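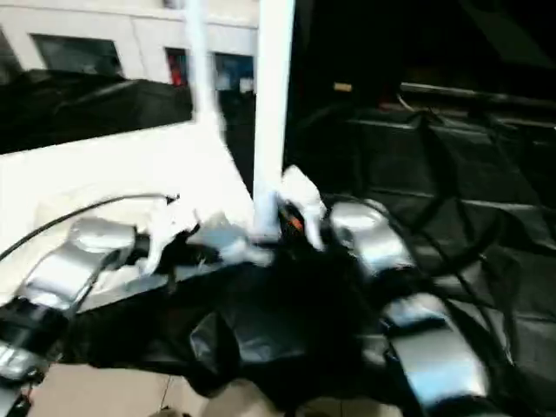
# Textile Care and Storage: Gallery

The Sadgate Collection holds household and working textiles from the district, most of them given by local families. The greater part of the collection is cotton and linen in plain white: pillowcases, tea towels, aprons, handkerchiefs, table covers and a small number of christening gowns. At the most recent review the catalogue stood at 247 items, of which 69 had been moved into new boxes.

This page supports the handling notes issued to staff and placement students. It concerns the ordinary work of the textile room, namely sorting, folding, wrapping and labelling. Readers seeking the history of particular pieces should consult the catalogue, which is available at the front desk in Cusby during opening hours.

## Sorting

White cloth is sorted by size before any folding begins. A broad, pale work surface is preferred, clear of pens, cups and personal belongings. Cables from lamps and other equipment should be kept away from the area where cloth is laid down.

Pieces that arrive crumpled are not to be pulled flat. They are opened gradually from the centre, with the palm supporting the underside, and left to relax under a sheet of clean tissue. Heavily creased linen may remain in this state overnight. Ironing is not carried out on any catalogued item.

## Folding

The collection follows the Flernon method, adopted on the recommendation of Pallavi Bansal, Textiles Officer. Each fold is padded with a roll of acid-free tissue so that no hard crease is allowed to form. Folds are placed in a different position each time an item is returned to its box, and the new position is noted on the card.

Large table covers are rolled onto a tube instead of being folded. Two people are required for any piece longer than the work surface. Coloured trims, ribbons and tapes are turned inward and separated from the white ground with an additional layer of tissue.

## Wrapping and boxing

Boxes are supplied by Michiels in two depths. The shallow box takes no more than 6 folded items, with the heaviest at the bottom. The deep box is reserved for gowns and padded garments. Lids are to be lowered evenly and must not be pressed down. If a lid does not sit flat, the contents should be divided between two boxes.

Labels are written in pencil and placed on the short end of the box, facing the aisle. Adhesive labels are not used on any box, tube or wrapper. The catalogue number is repeated on a cotton tag, which is tied loosely to the item and never pinned.

## Transport between sites

Dark padded cases are used for transfers between the Sadgate store and the Cusby display room. Cases are opened only indoors. A transfer sheet is signed at both ends of the journey, and a copy is kept with the item's card. Tissue that has travelled with an item is replaced on arrival.

## Use of this page

Text may be reproduced for teaching purposes with acknowledgement of the Sadgate Collection. Requests for other uses should be addressed in writing to Omprakash Goel, Collections Manager. Group visits to the textile room are offered in June by prior arrangement, and visitors are asked to leave bags and coats at the front desk.

Last revised March 26, 2018.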